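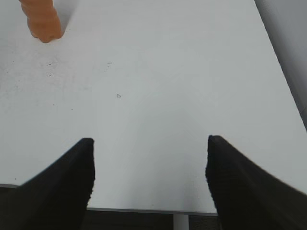 *A white tabletop between two black gripper fingers.*

**Clamulton league puts out a "complete" scoring list, with holes**

The Clamulton semi-pro football league has released what it calls a complete list of its single-game rushing leaders, going back 39 seasons. Readers may want to treat the word "complete" with some care.

The list has 205 entries. By the league's own notes, 14 of those come from games for which no scoresheet survives. The yardage was taken from newspaper write-ups, and in a few cases from a banquet program printed months after the season ended. Banquet programs are fun to read. They are also written by people who want the guest of honor to look good.

The top mark on the list belongs to a Birkett running back who is credited with his yards in a playoff game against Deris. The Deris team's own yearbook gives a lower total for the same game. The league went with the higher number and does not say why. A footnote reads only "per club records," and it doesn't say which club.

There is also the matter of kick returns. For the league's first 15 seasons, some scorers added return yards to a back's rushing total and some kept them apart. The league says it has "adjusted where possible." It has not said which games were adjusted or by how much, and the old and new figures are not printed side by side. Anyone hoping to check the work will have to start over from the scoresheets, which are kept in Clamulton and can be seen by appointment.

Sukora, the company that built the online database, says on its site that every entry has been "verified." We asked what that meant. The reply was that each number had been typed in twice and the two versions compared. That catches typing mistakes. It does nothing for a number that was wrong on paper to begin with.

Some of the list does look solid. The later seasons match the printed box scores in every game we looked up, and the spelling of players' names is much better than in the old media guide. Two teams that folded early on, left out of every previous list, are finally in.

The league plans to add receiving and passing lists in October, using the same sources. It has not decided whether entries without a scoresheet will be marked on the main page or left in the notes at the back, where they are now. Corrections can be sent to the league office, though the form asks for a scoresheet as proof, a rule the league did not apply to its own 14.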